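Obura Bowls: sorting and nesting set

Version 2, 19 May 2022
Maintainer: Tayla Tamihana

Contents

Records of plastic bowls laid out on a cloth-covered table before nesting. Each record has one picture, a layout file and a nesting order. The release holds 1405 records in 18 folders, one folder per layout family.

Objects

Bowls come in several sizes and colors. Color names in the layout files are fixed: magenta, lime, red, light blue, orange, purple. Color does not determine size. The same color can occur twice in a layout, so use the bowl ID as the key.

Layout

Bowls stand apart in loose rows. Spacing is uneven by design. Rows are listed from the far side of the table, left to right. The table cover is dark green and stays the same in all folders. 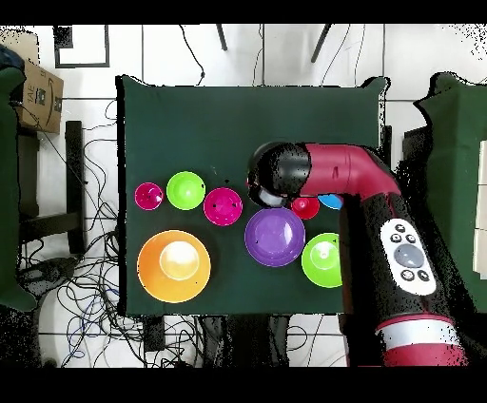
Nesting order is given from largest to smallest. Where two bowls have the same rim size, the one listed first in the layout file goes underneath. Stacks are never mixed between layouts.

Known issues

Folder 3 uses the old size codes (S, M, L). Convert with sizes.txt before merging.
Partly covered bowls are listed in full, with the field "covered" set to yes.
Specks and other surface marks are not labeled.

Related sets

Gukico (cups) and Dellari (lids) use the same file format. Bowl IDs do not carry over.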